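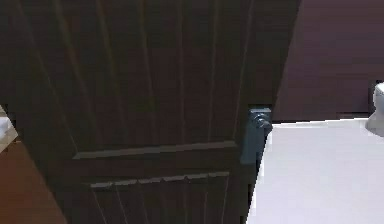 Gorgate House: Internal Doors and Escape Routes
Inspection checklist with comments, October

Inspected by: Lorena Villalba, Building Safety
Areas covered: ground floor, first floor, east stair, basement stores
Areas not covered: roof plant room (key not available at the time of the visit)
Form reference: 1433

Items are marked Satisfactory, Action required or Not applicable. Comments are given where the inspector considered that the mark alone would not be clear to the managing office.

Section A. Door leaves and frames

A1. Leaf free from splits, holes and loose mouldings
Satisfactory. Old screw holes on the first floor meeting room door have been filled and stained to match.

A2. Gaps between leaf and frame even and within the permitted limit
Action required. The door to the east stair has dropped on its top hinge and is rubbing at the threshold. The hinge is to be refixed with longer screws. The bottom of the leaf must not be planed until this has been done and the gap measured again.

A3. Smoke seals continuous and unpainted
Action required. Seals on two ground floor doors were painted over during redecoration. Begović, the decorating contractor, has been asked to replace them at its own cost.

A4. Glazed panels secure
Satisfactory. Beading in the reception doors is tight on both sides.

Section B. Closers, locks and handles

B1. Door closes fully from any position
Action required. The kitchen corridor door stops short of the latch when opened only slightly. Closer to be adjusted and retested with the corridor windows both open and shut.

B2. Escape doors open without a key
Satisfactory.

B3. Electronic locks release on fire alarm
Satisfactory. All Codent locks released at the 7.30 am test. The lock on the post room took longer than the others and should be watched at the next test.

B4. Doors not wedged or tied open
Action required. A wedge was removed from the first floor copy room. This was also recorded at the previous inspection, and the department concerned will be written to.

Section C. Escape routes

C1. Clear width of at least 1000 mm kept throughout
Action required. Stacked chairs outside the hall reduce the width by 200 mm. They are to be returned to the basement store.

C2. Emergency lighting working
Satisfactory. Fittings were replaced by Skorkano in the summer and the certificate is held on file.

C3. Signs visible and correct
Satisfactory. The arrow at the foot of the east stair now points to the yard exit.

Section D. Records

D1. Door register up to date
Action required. The register does not show the new door to the basement store. The supplier's fire certificate should be obtained and entered.

D2. Budget for repairs
A sum of 4000 remains in the current year's allowance. Items A2 and B1 should be charged to it first.

Items marked Action required are to be completed and signed off by the managing office before the next monthly alarm test. The roof plant room will be inspected separately once access has been arranged.

Signed: L. Villalba
Copy to: managing office, front desk folder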